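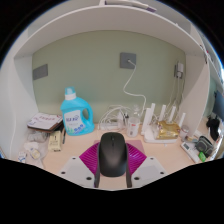

Desk Nooks: Frequently Asked Questions

Kunville Residence, Resident Services

These answers apply to the built-in desk nooks in all 1,977 rooms at Kunville, including the Villalba and Zumolia wings. They replace the page published before the September move-in.

What is a desk nook?

A desk nook is the recessed work area in each resident's room. It consists of a fixed desktop, the walls around it, and the wall outlet. The desktop is part of the building and may not be unscrewed, raised, cut, or exchanged with that of another room. Chairs and lamps are covered on the Furniture page.

May I store laundry detergent and other household products on my desk?

Yes. Closets in the standard rooms have no shelf tall enough for a full-size detergent bottle, and many residents stand the bottle at the back of the desk against the wall. This is permitted under the following conditions:

The cap must be fully closed.
The bottle must stand upright and away from the outlet, power strips, and chargers.
Products must remain in their original container with the label attached.

Bleach and drain cleaner may not be kept in rooms in any quantity. Please ask at the front desk for a numbered locker in the laundry room.

Detergent has spilled on my desk. What should I do?

Unplug anything nearby before you begin. Lift papers, notebooks, and the mouse pad off the surface, then take up the liquid with a dry cloth. Wipe the desktop twice with a damp cloth and once more with a dry one. Do not pour water on the desktop to rinse it. If the finish stays sticky or cloudy after two cleanings, submit a repair request and leave the spot as it is.

If liquid has reached a power strip, do not use the strip again. Call the front desk at any hour.

How should the desk surface be cleaned?

A soft cloth, warm water, and a small amount of dish soap are sufficient for normal use. Scouring pads, razor blades, and solvent wipes will damage the finish, and the cost of refinishing is charged to the room. Pen marks can usually be removed with a white eraser.

Do I need a mouse pad?

A pad is not required. Resident Services recommends one for anyone who uses a mouse daily, as the movement of the mouse slowly dulls the desktop. Any size or design is acceptable, provided that it is not glued or taped down. Cloth pads may be washed by hand in cool water and should be laid flat to dry before they are returned to the desk. Leaving a damp pad in place can leave a pale outline in the finish.

Where should I leave my mouse and other small items during an inspection?

They may stay on the desk. Inspections check the condition of the desktop, walls, and outlet, and staff do not open drawers, folders, or boxes. A wireless mouse, a pad, and a bottle of detergent can remain where they are. We ask only that the middle of the desktop be kept reasonably clear, with papers and packets moved to one side. 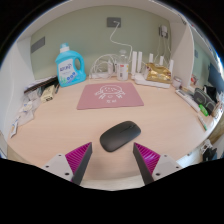
Jucélia Teixeira wrote to ask whether papers and packaging kept along the side of the desk would count against a resident at inspection. They would not. An inspector may ask that a pile be moved if it hides part of the desktop or has begun to slide toward the floor, but everyday clutter is not recorded and does not affect the deposit. Empty packets and plastic bags should be thrown away before an extended absence.

How many power strips may I use?

Each desk nook may have one power strip, plugged directly into the wall outlet. Strips may not be connected to each other. The total number of chargers is not limited, but the strip must not be covered with clothing, paper, or bedding.

My cables are tangled on the desk. Is this a violation?

No. Coiled charging cables are allowed on the desktop. Residents are encouraged to unwind them from around the power strip and to unplug those not in use. Cable ties are available free of charge at the front desk, up to three per resident. Adhesive clips and hooks may not be attached to the walls of the nook - the paint comes away with them.

Are drinks allowed at the desk?

Yes. Bottles should have a cap and should be kept closed when they stand near cables. Open cups are best placed on the opposite side from the outlet.

May I paint or decorate the walls of the nook?

Painting is not permitted. Posters may be hung with removable putty only. Panels and outlet plates must remain uncovered at all times.

I would like to organize the desk better. Does the residence supply anything?

Wedance, our furniture supplier, provides a paper tray and a pen cup on loan for the length of your stay. Both may be requested from the front desk between 9 a.m. and 4 p.m. and are normally delivered within around 2 working days. Trays are the best place for letters, notebooks, and receipts that would otherwise collect at the edge of the desktop. Residents may also bring their own trays or small boxes, provided that the base has no exposed metal.

What must be removed from the desk at move-out?

Everything that does not belong to the residence. Opened detergent may be left on the donation shelf in the laundry room if the bottle has a working cap. Batteries should be taken out of any mouse or keyboard left for donation and placed in the battery box by the mailroom. Loaned trays and cups are returned to the front desk along with your key.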